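3.2 Standby draw and the chargers people forget

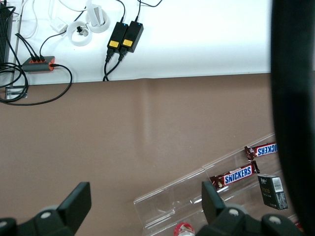
Figure 2. Power adapters and cable holders on a white tabletop. Each of the two black adapters has a small blue indicator light.

The household survey left us with an awkward category. Refrigerators, kettles and televisions are easy to ask about: people know they own them and will talk about them at length. External power adapters are another matter. In the May interviews, the median respondent listed two. The walk-through of the same homes, done by Marquez with a clipboard and a great deal of tact, arrived at a different figure in nearly every case, and always a higher one. One participant in Sarıgül was surprised to learn that he had been charging a shaver he gave away before moving in.

We treat this gap as a finding in its own right. Self-reported inventories are the usual starting point for estimates of standby use, and they are cheap, which goes some way toward explaining their popularity. An adapter with no device attached has no screen and makes no noise. It may have an indicator light (Figure 2), but our respondents had mostly stopped seeing these. Several described the lights as "on when it's charging," a belief we could not bring ourselves to disturb until after the second interview.

To measure the draw itself, we fitted Virby plug-in meters to every occupied outlet in 16 homes, nine of them in Drerosari and the rest in Sarıgül. Each meter logged for 900 hours. Readings below the meter's floor were entered as zero, so our totals lean low. Participants were asked to carry on as normal. Some did. Others responded to the arrival of the meters by unplugging everything in the house for the first few evenings, after which virtue wore off and the readings settled down. We dropped the first 130 hours from every log for this reason, following the practice Šťastný adopted in his earlier work on water heaters, where the same burst of good behavior showed up in the shower data.

Three kinds of outlet account for most of the disagreement between the interviews and the logs. The first is the outlet behind furniture, which respondents left out because they could not see it. The second is the power strip, which was commonly reported as a single item however many things were plugged into it. The third is the desk or shelf where chargers collect. These last were kept remarkably tidy in some homes — clips, rings, labels, coiled cords — and we had expected tidiness to go along with a more accurate count. It did not. The owners of the neatest desks missed as many adapters as anyone else, and were more confident about it.

Confidence deserves a brief word. After listing their adapters, respondents rated how sure they were on the Skirkix scale, a short form built for recall of pantry contents that transfers to electronics better than it has any right to. Ratings had no useful relation to accuracy. The one person who declared herself "completely lost" came closest to the walk-through count, missing only a baby monitor in the attic. The baby in question is now in college.

For the model in Section 4 we therefore set the self-reported counts aside and use the walk-through inventory, matched outlet by outlet to the meter logs. This costs us the larger interview sample, and we were sorry to see it go. A correction factor was considered. We tried three, each of which repaired the Drerosari homes and made the Sarıgül homes worse, and the attempts are listed in the appendix for readers who enjoy that sort of thing.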